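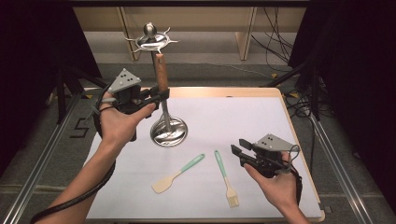

Utensil with a wooden handle, held upright over a white tabletop

How do I move from a law firm to a prosecutor's office?
Posted by ulline_lane

Hi all! I've been a solicitor at a small firm in Zeltley for three years, mostly conveyancing and wills, and I've just seen that the public prosecutions office in Prudden is hiring. I'm so keen! But I've only been in court a handful of times, and the application wants 20 pages at most, including a writing sample. Do they take people with no criminal work behind them? And should I tell my firm before I apply?

prudden_bound
Yes, they do take people like you, and it's a brilliant job! I came across from family law and had nearly 100 files on my desk by July, so you learn fast. A few things that helped me:
Sit in on the Magistrates' list. Friday mornings are best, it's all pleas and short sentences and you'll pick up the rhythm in no time.
For the writing sample, send something you wrote on your own. Mine was a dull advice on an easement and they asked me good questions about it.
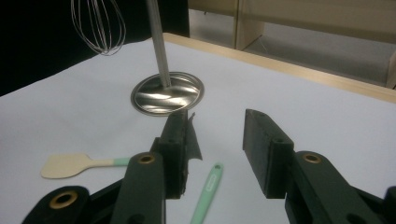 Then read the prosecution guidelines right through, especially the part on when to drop a charge - my panel spent half the interview on that. I wouldn't tell the firm until you've got an interview, but do check your notice period now. Mine was longer than I'd remembered and I had to ring Prudden and grovel a bit. They were lovely about it!

zeltley_clerk
Last round had 419 applications I heard. Don't let that put you off, go for it!!

notguilty_yet
Look up Agarwal too, the evening advocacy course. It was $1,286 when I did it and worth every cent - you're on your feet cross-examining in the first hour. Also ask your practice insurer what happens to your cover when you leave, I forgot to.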